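Chapter 10
Travel and the away match

What this chapter covers
How a long journey affects a team before kick-off
Planning the day before and the day of an away match
Food, drink and sleep on the road
The journey home and the first training session after it

Key words: away fixture, travel party, stiffness, recovery session, itinerary

Every club that plays in a league spends part of its season on the road. In a small local league the trip may be no longer than a player's normal drive to work. In a regional or national league it can take up most of a day, and the way that day is planned has an effect on how the team plays.

Home teams win more often than away teams in most sports. Earlier chapters looked at some of the reasons given for this, such as the crowd and the familiar pitch. Travel is another. It is also the one a club can do most about, as a club can't choose the crowd but it can choose when the coach leaves.

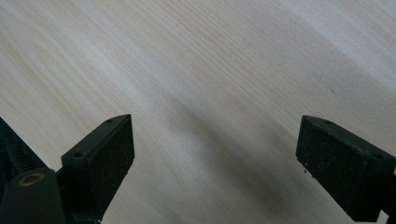 Figure 10.1 Pale wood with a fine, straight grain.

10.1 What a journey does to players

Sitting still for a long time makes the hips, lower back and hamstrings feel stiff. Most players lose this feeling once they have moved about for a while, but some carry it into the warm-up, and a rugby forward who starts the first scrum with a tight back is not in a good position to push.

Players also tend to drink less than usual when they travel. Some do it on purpose so that they won't need a toilet stop. Meals come at odd times, and the food at a motorway service station may be heavier than what the player would eat at home. None of these things matters much by itself. Put together on the morning of a match, they can leave a player feeling flat.

Sleep is the other main concern. An early start means a short night, and many players sleep badly when they know an alarm is coming. A nap on the coach helps a little. It does not replace the lost hours.

Case study: Drarkby's longest trip

Drarkby play amateur rugby union in a regional league. Their longest away fixture is at Bomonport, a journey of 428 kilometres each way. For several seasons the club travelled on the morning of the match. The coach left before dawn, stopped once, and reached the ground with just enough time for the players to change.

The club reviewed this plan in July 2019, before the fixture list for the new season came out. The coaching staff asked the 19 players who had made the last trip to write down what they had eaten, how long they had slept and how they had felt at kick-off. The commonest complaints were tiredness and having to rush. A few players said the trip had made no difference to them - mostly those who were used to driving long distances for work.

In September the club tried a different plan. It set out the afternoon before, with two stops, and the team stayed overnight in Sineck, a short drive from the ground. Players ate together in the evening, and there was a light walk and some stretching after breakfast. The overnight stay cost more than the club had hoped, and it has been kept for this fixture only.
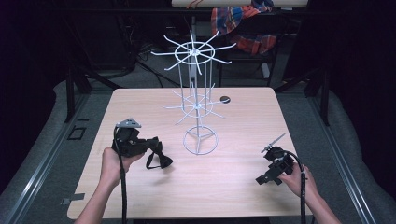
Bomonport, asked for a view from the other dressing room, replied that they had noticed the visitors were out on the pitch much earlier than in past seasons, but that one match was too little to judge by, and that their own players would still choose to travel on the day and sleep in their own beds.

Both clubs have a point. A strange bed can spoil a night's sleep as surely as an early alarm. When you plan a trip for a team, ask the players which they find harder before you book anything.

10.2 Writing an itinerary

An itinerary is a written plan of the journey with a time against each stage. Work backwards from kick-off. Put in the warm-up first, then changing and strapping, then arrival at the ground, then the last stop and the last full meal. Leave spare time for traffic between the final stop and the ground - delays early in a journey can often be made up, but late ones can't.

Send the itinerary to the whole travel party, including the driver and the physiotherapist. Include the address of the ground and a telephone number for the host club. Clubs sometimes have more than one ground, and at Echevarría the first team and the youth teams play on opposite sides of the town.

Activity 10.1

Choose an away fixture for a team you know. Find the distance and the likely travel time, then write an itinerary from the meeting point to kick-off. Swap with a partner and mark any stage where a delay would shorten the warm-up.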